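Thevar 容器名称词表

说明文件

版本 2，更新于2021年8月27日

Thevar 是一份汉语容器名称的词表，收录人们在日常生活和工作中用来称呼桶、盆、箱、槽、筐、罐、缸、斗等器物的词语。每个词条给出写法、读音、说话人所在的地区、使用的场合，以及说话人自己的一句解释。当前版本共有 811 个词条，由 29 位说话人提供。

本文件说明词表的来源、结构、整理办法和已知的问题。如果您只需要使用数据，可以先读“文件”和“字段”两节；如果您打算在论文里引用词表，请一定读完“已知的问题”。

为什么做这份词表

我的母语里，装东西的器物大致用很少的几个词就可以说完，大小和材料由形容词表示。学习汉语的时候，我发现情况复杂得多。同一个东西，有人说“桶”，有人说“筒”，有人说“斗”，而且每个人都觉得自己的说法十分自然。词典的解释往往是“盛东西的器具”，对我这样的学习者帮助很小，因为几乎所有的容器都可以这样解释。

最早的笔记是我在教材空白处写的。后来 Asabe Okoro 看到了这些笔记，她当时在做另一种语言的容器词研究，建议我把笔记整理成表格，并且给每一条注明是谁说的、在哪里说的。没有来源的词条后来全部被删掉了，其中有一些我很喜欢，例如“靠墙箱”，但是我已经想不起来是从谁那里听到的。

词表的名字取自项目最初的文件夹名，没有特别的含义。

范围

收录的标准比较简单：说话人用这个词指一个可以把东西放进去、也可以再把东西拿出来的器物，就可以收录。袋子类的词（布袋、麻袋、网兜）只收了一小部分，放在单独的文件里，原因是它们的量词和动词搭配与硬质容器差别很大，放在一起会使统计变得混乱。

以下几类没有收录：
房间和建筑物，例如粮仓、地窖；
只用于成语或者比喻的词，例如“饭桶”作骂人的话时；
商品名称和型号；
身体器官的名称。

“抽屉”是讨论时间最长的一个词。Nithin Kulkarni 认为它是家具的一部分，应当排除；Kamala Poduval 认为，既然人们可以把抽屉整个拿出来，端着走到另一个房间，那么在那个时候它就是一个容器。最后我们保留了“抽屉”，并在备注里写了“有争议”。

收集方法

收集分为两个阶段。第一个阶段是谈话。我们请说话人谈自己家里的厨房、院子和工作的地方，不给他们看任何图片，也不提供候选词。谈话结束以后再回到录音里找词。这样做比较慢，但是可以得到说话人平时真正使用的词，以及他们用这个词的时候同时说的动词，例如“舀”“倒”“扒”“掏”。

第二个阶段是看图命名。说话人看到一组照片，对每张照片说出他们会怎样称呼这个东西。照片由参加项目的人自己提供，拍摄的地点和条件各不相同，我们没有统一背景和光线。说话人可以给出多个名称，也可以说“不知道”。“不知道”同样作为一种回答保存在数据里，我们请使用者不要把它当作缺失值处理。

两个阶段的词条在数据里用 stage 字段区分，谈话得到的是 talk，看图得到的是 photo。如果同一个人在两个阶段都说出了同一个词，则记录为两条，因为它们的上下文不同。
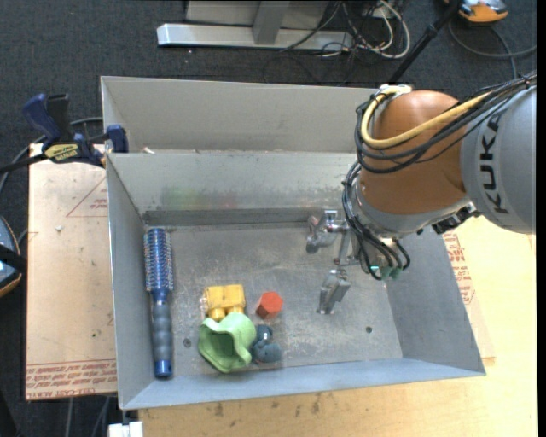
看图阶段的指导语十分重要，因此在这里全文给出：“请看这张照片，告诉我您会怎么叫里面装东西的那个器物。请按照您平时说话的习惯回答，不需要考虑标准的说法。”第一版的指导语里没有后面一句，结果许多说话人努力说普通话里“正确”的词，回答非常一致，但是没有什么价值。用旧指导语得到的回答已经移到 archive 文件夹里，不计入词条总数。

还有一个教训关于提问的顺序。如果先问厨房，再问院子，说话人容易把厨房里的词继续用下去，例如把院子里的大容器也叫“盆”。Smaranda Nistor 提出应当让每位说话人的顺序不同，从那以后我们都是这样做的。早期的谈话没有办法修改，可以通过 order 字段把它们找出来。

文件

entries.csv 是主文件，一行是一个词条。
speakers.csv 是说话人的信息，只包含编号、年龄段、长大的地区和职业大类。
bags.csv 是袋子类的词，格式与主文件相同。
verbs.csv 是与容器一起出现的动词。
notes.txt 是整理时的讨论记录，语言不统一，有中文也有英文，请谅解。
archive 文件夹保存不再使用的材料。

所有的文件都使用 UTF-8 编码，没有 BOM。如果您用表格软件直接打开以后看到乱码，请使用“导入”的功能，并手动选择编码。分隔符是英文逗号，解释一栏里的中文逗号没有改动。

字段

主文件有 14 个字段，按照顺序排列如下。

id：词条编号。编号不连续，被删除的词条的编号不会再次使用。
form：汉字写法。如果说话人不知道怎么写，由整理者选择读音最接近的字，并在 form_note 里注明。
form_note：关于写法的说明，可以为空。
pinyin：普通话读音，带声调数字。
local：当地读音，用国际音标。没有录音的词条此栏为空。
head：中心语素，例如“铁皮桶”的中心语素是“桶”。
material：说话人提到的材料。请注意，这是说话人的话，整理者没有检查过实物。
use：说话人提到的用途。
measure：量词。
speaker：说话人编号。
stage：talk 或者 photo。
order：提问顺序的代码。
gloss：说话人自己的解释，保留口语，只删去了重复和停顿。
remark：整理者的备注。

词条举例

form：笸箩
gloss：比筐浅，编得密，放针线啊，晒点儿豆子啊都行。
measure：个
remark：另一位说话人认为晒豆子的应当叫“簸箕”，二人来自邻近的县。

form：料斗
gloss：上面大，下面小，东西从上面倒进去，自己往下走。
measure：个
remark：说话人强调下面要有出口，没有出口的他叫“槽子”。

form：洋铁桶
gloss：我奶奶这么叫，我现在也这么叫，我孩子就听不懂了。
measure：只
remark：同一位说话人谈到塑料桶时用量词“个”。我们问过原因，她说没有想过这个问题。

form：周转箱
gloss：厂里装零件用的，可以一个一个摞起来，在家里没人这么说。
measure：个
remark：工作用语。与“筐”有交叉，见下文。

一些观察

以下的内容是整理过程中的印象，没有经过统计检验，请不要作为结论引用。

第一，形状似乎比材料重要。说话人很少因为材料的改变而改变中心语素。铁的、木头的、塑料的，只要又深又圆，大多数人都叫“桶”。但是“筐”是例外。对于年纪比较大的说话人来说，“筐”一定是编出来的，有缝隙；年轻的说话人可以把没有缝隙的塑料容器也叫“筐”，只要它是方的，而且用来搬东西。

第二，“槽”的意思比我原来理解的宽。我从课本上学到的是“水槽”和“马槽”，所以一直认为槽必须是长的。在谈话里，有几位在工厂工作过的说话人把接近正方形的、敞口的金属容器也叫“槽子”。他们的理由也不一样，有人说是因为它固定在那里不动，有人说是因为它的边是斜的。Kamala Poduval 把这些解释放在一起比较，写了一段很详细的讨论，在 notes.txt 里可以找到，标题是“槽的边”。

第三，儿化和“子”尾不只是声音的区别。“盆儿”和“盆子”在一部分说话人那里指大小不同的东西，而在另一部分说话人那里完全相同。我们没有合并这些词条。使用者如果需要合并，可以用 head 字段。

第四，人们对“箱”和“盒”的界线很有信心，可是每个人的界线不同。有一位说话人告诉我们，需要两只手拿的就是箱，一只手能拿的就是盒。过了一会儿，她把自己的鞋盒用两只手端了过来。

整理和检查

每个词条由一个人转写，再由另一个人检查。检查的人听录音，但是看不到第一个人写的备注。两个人的意见不同时，由 Nithin Kulkarni 做最后的决定，并在 remark 里写明。汉字写法由我初步选择，再请一位母语者修改。这一步改正了我很多错误，特别是“甑”“篓”“篦”这一类我不熟悉的字。

读音的转写由 Smaranda Nistor 完成。她使用的是宽式标音，不适合做细致的语音分析。有些录音是在吃饭的时候录的，背景里有碗筷的声音，这些词条的声调请特别小心使用。

Ashton Doolan 写了检查格式的脚本。脚本会找出空的必填字段、不存在的说话人编号和不合规定的拼音。它不能检查意思上的错误。运行的方法写在脚本开头的注释里，不需要安装其他的软件包。

已知的问题

地区分布很不均匀。说话人主要是我们各自认识的人以及他们的亲戚，北方的说话人多于南方，城市的多于农村。因此，词表里没有某个地区的某个词，并不能说明那个地区没有这个词。

职业的影响没有很好地控制。在工厂和仓库工作过的人提供的词特别多，一部分原因是他们真的知道很多，另一部分原因是他们很愿意谈。

material 和 use 两栏没有使用固定的词汇表。“铁皮”“白铁”“铁的”都会出现，它们可能指同样的东西，也可能不同。我们曾经尝试统一，但是在统一的过程中丢失了说话人所做的区分，所以又改了回来。

看图阶段的照片不能让人判断容器的重量，有时也很难判断大小。有几位说话人因此先问“这个有多大”，得不到回答以后才选择一个词。这样的犹豫没有单独的字段，一部分写在 remark 里，一部分没有写下来。

gloss 一栏里有少量的方言字是用同音字代替的，不应当用来研究文字。

与上一版的区别

增加了 verbs.csv。
增加了 order 字段，以前的词条已经补上。
袋子类的词从主文件移到 bags.csv。
“篮”和“蓝”的错误已经改正，共同的原因是我的输入法。
删除了没有来源的词条。
拼音里的 ü 一律写作 v，与第一版不同，旧的程序可能需要修改。

隐私

谈话的录音不公开。说话人在参加以前知道谈话会被转写，并且同意公开转写中与器物有关的句子。解释里提到的人名、村名和单位名都已经删去，用方括号加“略”字代替。如果您是说话人之一，希望撤回自己的词条，请写信并告诉我们您的编号，不需要说明理由。

使用许可和引用

词表可以自由地用于学习、教学和研究，也可以修改以后再发布，条件是注明来源，并且说明做了哪些修改。用于商业词典时请先与我们联系。

引用时请写：Okoro、Kulkarni、Poduval、Nistor、Doolan 等，《Thevar 容器名称词表》，版本 2。请写明版本，因为两个版本的词条总数和编号范围都不同。

参加的方法

我们欢迎新的词条，特别是来自南方农村、渔业和酿造行业的说法。请尽量提供说话人的原话，而不是您自己总结的意思。一个带有完整句子的词条，比一串只有汉字的词条更有用处。新的词条请按照主文件的字段填写，id 留空，由我们分配。

如果发现错误，请在来信中写明编号和字段名。关于汉语表达的错误，包括本说明文件里的错误，也请告诉我，我会认真修改。

下一步的工作是整理“盖”和“塞”一类的词，也就是用来关闭容器的东西。材料已经有了一部分，暂时放在 notes.txt 的最后，格式还没有确定。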